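Yimer soft finger kit, after a couple of months on my bench arm
Posted 12/25/18

OK so I've had these on since October and I keep getting asked if they're worth it, so I'm finally writing it up (yes, today of all days, the ham is in the oven and I have time to kill).

Quick background. My arm came with hard metal fingers and I hated them. They were fine on square parts and useless on everything else, and every time I got my heights wrong they left a nice little dent in the table. The Yimer fingers are orange, kind of faceted, and they taper to a blunt tip. You get the fingers, the black mounts they sit in, and a bag of screws. That's it. The instructions are one folded sheet and the drawing on it is for a different gripper!

Getting the old fingers off was the worst part. One screw had been glued in at the factory and I chewed up a cheap hex key before I gave in and bought a decent Reser set. Please just start with the decent set. Once the old ones were off, the new mounts went on in a few minutes. Put both screws in loose, close the fingers, check that the tips meet, and only then tighten. I did it in the wrong order the first time and the tips missed each other by 2 mm, so off it all came again.

Then you have to redo your tool length, and please don't skip this one. These are longer than my old ones, and my first move after the swap drove the tips straight into the wood. No damage, they just bent and popped back, and that sold me on them right there. I also turned the grip force way down. The way I set it was to pick up a block, lift, wait, and give it a tug by hand, then add a little and try again until I couldn't pull it out easily.

For testing I use colored cubes and a black square frame that I drop them into. Getting a cube into the frame is easy enough. Getting one back out when there's a neighbor next to it is where you find out if your alignment is any good, and with these I had to slow my approach down quite a bit.

Upkeep is light. I wipe the tips with a damp cloth because dust makes them slippery, and I check the mount screws every 5 days or so of real use. One worked loose early on, but a dab of the removable threadlocker fixed that. Watch your cable too, mine likes to wander toward the left mount and I keep meaning to put a proper clip on it.

My gripes are the sheet, the lack of spare screws, and the price, which is silly for what you get. Still, 4 out of 5 from me, and I've already ordered a second set for when these wear out.
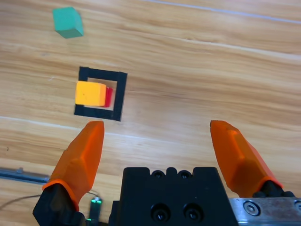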